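# The Packing Room Learns a New Shift

The gift basket business at Sitonstead runs on one bad month. In November the packing room goes from 11 people to more than twice that, and for years the extra hands came from wherever the company could find them. Some stayed three weeks. Some left at lunch on the first day.

Last year the company, Gidness, put in two robot cells to do part of the work. A third followed in spring. They are built by a small integrator called Flimov, and each one has a single job: pick up a piece of fruit and put it in a basket without bruising it.

That turned out to be harder than anyone on the floor expected. A sealed jar is the same jar every time. A pear has a soft side. The first cell dropped so many pears in its opening week that the packers kept a box next to it and took the damaged ones home. Flimov changed the fingers, then changed the speed, then changed the fingers again.

The cells now fill 361 baskets on a normal day shift. A good packer working alone does fewer, but a good packer also ties the bow, checks the card against the order and notices when the customer has asked for no nuts. The machines do none of that. The company's own count puts roughly 300 of those baskets straight through to wrapping, and the rest go back to a person for a second look.

What has changed most is who stands where. Packing used to be a line, with fruit at one end and ribbon at the other, and new people always started on fruit. It was the dull end. It was also where you learned the room. You heard the talk, you saw which orders went wrong, and after a season you moved up. With the cells doing fruit, new hires start at the checking table, and several of the older packers think that is too early.

"You can't check a thing you've never made," one of them said during the Wednesday break. She has been at Gidness since the room had a gas heater and no loading dock. She now spends two mornings a week teaching new people to pack by hand, a course she had to ask for.

The other complaint is about pace. The old line slowed when people slowed. The cells keep their rate until somebody stops them, and in the first months nobody was sure who was allowed to. There is now a written rule: anyone at the checking table can pause a cell and doesn't have to explain it to a supervisor until the end of the shift. Pauses went up after the rule was posted, then settled.

Not all of it is grumbling. Reaching into the deep fruit bins was the worst job in the building for backs and shoulders, and few people miss it. Two packers have moved into a new role the company calls cell minder, with a higher hourly rate. They clear faults, swap fingers and set up new products on the bench before the change goes to the floor.

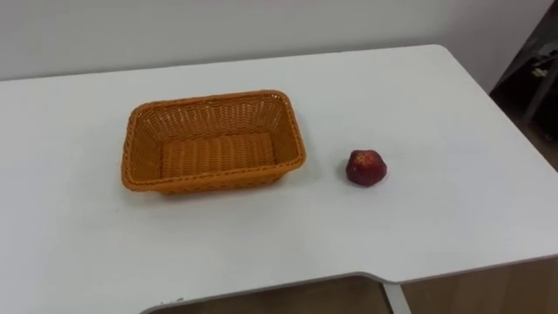

Setting up a product can take most of a day. The minder works through one fruit and one basket at a time, moves things a little, and starts over. Shiny skins cause trouble, and so do wide rims, which the early fingers liked to catch on. When an arrangement works the minder saves it, and the cells pick it up the next morning. Both minders learned this on the job. Neither had used anything more technical than the label printer.

The sister site at Ponce is due to get its first cell after the holidays. Packers there have asked for three things in writing: the pause rule from day one, hand-packing lessons for every new hire, and no cuts to the permanent crew for two years. Management has agreed to the first two. Talks on the third are still going on.

At Sitonstead the permanent crew is still 11. The seasonal crew was smaller last year and will be smaller again this time, and that is where the jobs have gone. Most of those workers were never on the floor long enough to be asked what they thought. The company says it has kept a list of the ones who came back year after year, and that they will get the first calls in the fall.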